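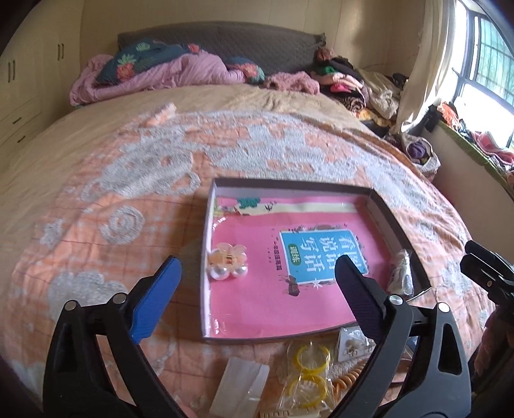 How I sort hair ties, clips and earrings on the bed in one go

I used to do this job at the dresser and it never got finished. The top is too small, things roll off the back, and I'd end up with half of it shoved in a drawer again by dinner time. Now I do the whole lot on the bed. There's room to spread out, nothing bounces, and I have to finish because I want to sleep there (very motivating!).

It takes me an hour if I don't stop to try everything on. I always stop to try everything on.

What you'll need

One shallow open box. Shallow matters more than anything else on this page, so please don't use a shoebox. If you can't see the bottom you'll start layering, and once you're layering you've made another junk drawer. Lids from gift boxes are great.

Something flat to line it with. A workbook in a plastic sleeve is my favourite, if there's one going spare that fits the box. The plastic wipes clean with a damp cloth, and it gives you a smooth base so bobby pins don't work their way into the corners. I've tried felt as well and it looked lovely for a week, then every clip with teeth grabbed hold of it.

A few little clear bags, the sort earrings and hair ties are often sold in. Keep them! I've been saving mine since August and I still run short.

A plain bedspread would be the sensible choice for this but mine are all busy, so I just run my palm over the pattern at the end to feel for stray studs.

Step 1: Shove everything else up the bed

Clothes, blankets, whatever's there, up to the pillow end. Don't fold it. If you start folding you're doing a different job, and you'll be back here next weekend. I mean it, a big heap of clothes by the pillow is fine for an hour.

Step 2: Tip it all out at the foot end

Drawers, handbags, coat pockets, the dish in the bathroom. Check the car too. My friend Yoon-hee Jin found 4 of her good clips down the side of the passenger seat, and she'd already bought new ones.

Step 3: Pull out the fragile stuff first

Flower clips, anything with beads or pearls glued on, anything see-through and thin. These go straight into the box, on their own, at one side. Petals snap when they're knocking about under a brush, and I've never managed to glue one back so it didn't show. Lay them flower side up with a bit of space around them.

Step 4: Hair ties into kinds

Spiral ones stay loose. If you squash them in a bag they come out stretched into funny shapes, although a dip in hot water will usually shrink them back (a mug of water off the boil, five minutes, then leave them on a tea towel).

Thin fabric ones go in a clear bag, two or three of the same colour together. Any tie with the elastic poking through goes in the bin. You know the ones.

Step 5: Earrings stay in their packets

I used to take them all off the cards because I thought it looked neater, and then spent my mornings hunting for the other half of a pair. Now they stay in the packet until I wear them and they go back in it at night - well, most nights. Stand the packets up along the inside wall of the box like little files. They take up hardly any room that way and you can flick through them.

Step 6: Combs last

Combs are the awkward ones. If yours fits lying flat along the edge, good. If it doesn't, leave it out and keep it with the brushes. Wash it before it goes anywhere, with warm water and a drop of shampoo, and let it dry properly.

Step 7: Whatever's left

There'll be a small pile of mystery packets and bits. Open them now, while you're sitting there. Rosemarie Gerlach, who got me onto the box idea in the first place, gives herself until the kettle boils to decide on each one, which is harsher than I can manage. I put my maybes in one bag and look at it again next time.

Where to keep it

Mine lives on the wardrobe shelf at eye level. Windowsills are handy but the sun yellows clear plastic and makes elastic go crumbly, so I'd steer clear of them in summer.

A couple of things people have asked

Do dividers help? A bit. I cut some from a cereal packet and they slid around, so I gave up and let the bags do the dividing.

How often do you redo it? When I can't see the liner anymore. Last time that was after school holidays, and it only needed ten minutes and one very tangled necklace, which I'm still picking at with a pin.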